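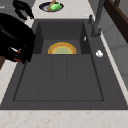 Figure 4. Sink model in Calimlim, arm entering on the left, one dish in the basin.

4 Planning the purchase

This section covers the work to be done before an order is placed for a Pikberg bench arm and an Unby gripper for use at a kitchen sink. It applies to training kitchens, care home kitchens and test kitchens. It does not apply to commercial dishwashing lines.

Complete the section in order. The figures entered in the simulator are carried into the equipment list, and the equipment list is carried into the budget sheet. If an earlier entry is changed, the later sheets must be exported again.

4.1 Before you start

You will need:

a current Calimlim licence with the kitchen library enabled
measurements of the sink, the worktop and the nearest walls
a list of the dishes and other items to be handled
the blank budget sheet supplied with the licence
the name of the person who will approve the order

NOTE: A planning licence is enough for this section. The run-time licence is needed only when the arm is connected, and should be entered in the budget as a separate line.

4.2 Build the model of the site

1. Open Calimlim and select New site.

2. Choose the sink type. Use "basin with drainboard" where the two are made as a single unit, as in Figure 4. Do not build this type from a separate basin and a flat panel. The groove round the drainboard will be missing and the resting height of dishes placed there will be wrong.

3. Enter the basin length, width and depth. Measure depth from the rim to the lowest part of the floor, excluding the waste outlet.

4. Add all fixed fittings. In Figure 4 these are the tap, the short lever beside it, the overflow on the right-hand wall of the basin, and the round knob on the rim by the drainboard. Small fittings are often left out at this step and are the most frequent cause of a refused path later.

5. Enter the full height of the tap and the full swing of its spout. The spout in Figure 4 continues above the view; switch to the side view to check the clearance over it.

6. Add walls, ledges and window frames on both sides of the sink.

7. Save the site under its own name.

CAUTION: Take measurements from the installed sink. Catalogue dimensions do not include sealant, worn edges or a worktop fitted out of level. An arm ordered against catalogue dimensions cannot be returned on grounds of reach.

4.3 Choose the mounting side

The arm may be mounted to the left or the right of the sink, or behind it if the worktop allows. The mounting side decides the length of arm required and so has more effect on the price than any other choice in this section.

1. Mark the side on which the tap stands. Where possible, mount the arm on the opposite side. Figure 4 shows this arrangement, with the tap on the right-hand rim and the arm on the left.

2. Check that the mounting side has a clear strip of worktop at least 118 mm wide for the base plate. A narrower strip requires the wall bracket, which is ordered separately.

3. Check for cupboard doors, drawers and appliance handles that open into the space used by the arm.

4. Run the Reach test from the chosen position to each corner of the basin, to each corner of the drainboard and to any area of worktop where dishes will be set down.

5. Record the shortest arm that passes every point.

NOTE: Worktop behind the sink counts as a working area if plates are to be put there. A plate of food placed behind the basin, as in the figure, must be added to the model either as an item to be handled or as an item to be avoided. Leaving it unclassified stops the Reach test.

6. If no arm in the list passes, move the base position and repeat from step 2. Do not shorten the list of points to suit an arm already quoted for.

4.4 Choose the gripper

The Unby range offers a narrow finger set and a broad finger set. Both fit the same wrist.

1. Open the item list and enter each dish by outside diameter, rim height and weight when full. Enter shallow bowls separately from plates.

2. Place one dish of each kind on the floor of the basin and run the Pick test. A dish lying flat in a deep basin is the hardest case in normal use, as the fingers and the gripper housing both have to pass below the rim of the sink.

3. Repeat with the dish moved against each basin wall in turn.

4. Repeat on the drainboard.

5. Compare the results for both finger sets. Where both pass, order the narrow set.

6. If food is to be handled, enter it as a separate class of item and allow for a second pair of finger covers. Covers used on soiled dishes must not be used on food.

CAUTION: The Pick test assumes a dry basin. Calimlim does not model standing water, foam or grease. A pass in the simulator is grounds for requesting a quotation. It is not evidence that the gripper will hold a wet plate, and should not be described as such in a funding application.

4.5 Prepare the equipment list

1. Select Export, then Equipment list.

2. Check that the following lines are present:

Arm, with length code
Base plate or wall bracket
Gripper, with finger set
Finger covers
Splash sleeve
Controller and cable
Stop button
Run-time licence

3. Add by hand any line that is missing. The splash sleeve is not exported automatically. It is required at every sink.

4. Add electrical work. The controller must have its own switched outlet, placed where it cannot be splashed. This work is quoted by a local electrician and does not appear on the supplier's quotation.

5. Add removal and making good of the worktop if the unit is on trial or on hire.

6. Send the list and the saved site file to the supplier together. A list sent without the site file will be quoted at the longest arm.

4.6 Complete the budget sheet

The budget sheet has a column for purchase and a column for yearly cost. Both must be filled in before approval is sought.

1. Enter the quoted prices in the purchase column. Quotations are valid for 30 days. If approval is expected to take longer, ask for an extension in writing before the quotation lapses.

2. Enter delivery and installation as separate amounts.

3. In the yearly column, enter the run-time licence, the service visit, finger covers and one replacement splash sleeve.

4. Enter staff time. Include time for training, for daily cleaning of the gripper and for supervision while the arm is in use. Sites that leave this line blank generally find that it is the largest yearly cost.

5. Enter a contingency. For a first installation it should cover a change of finger set and a second visit by the installer.

6. Record which lines are quoted, which are estimated and which are taken from an earlier purchase.

NOTE: At the Grarstead training kitchen the arm was first budgeted for the right-hand side, beside the tap. The Reach test failed at the far right corner of the basin, and the wall on that side left no room to move the base. The base was moved to the left and a shorter arm was ordered. The revised budget sheet is included with the licence files as a worked copy.

4.7 Purchase, hire or wait

Hire is available for the arm and controller. It is not available for grippers, covers or sleeves, which must be bought outright in either case.

Hire is suited to sites where the sink is due to be replaced or where the item list is not settled. Purchase is suited to sites where the same dishes will be handled at the same sink for the full service period. If the kitchen is to be refitted, defer the order until the new sink is in place and has been measured. Site files built from drawings should be marked Provisional.

Price lists are revised each January. Orders confirmed before the revision are supplied at the earlier price, provided that the delivery address and arm length are not changed.

4.8 Approval

1. Print the Reach test, the Pick test, the equipment list and the budget sheet.

2. Check that all of them carry the same site name and revision letter.

3. Obtain a signature from the budget holder and from the person responsible for the kitchen.

4. Keep one signed set with the site file. The installer will ask for it on arrival.

Questions on this section should be sent to Morag Ogilvie, Planning Support, quoting the site name and the revision letter.

Section revised September 2019. Replaces all earlier planning sheets.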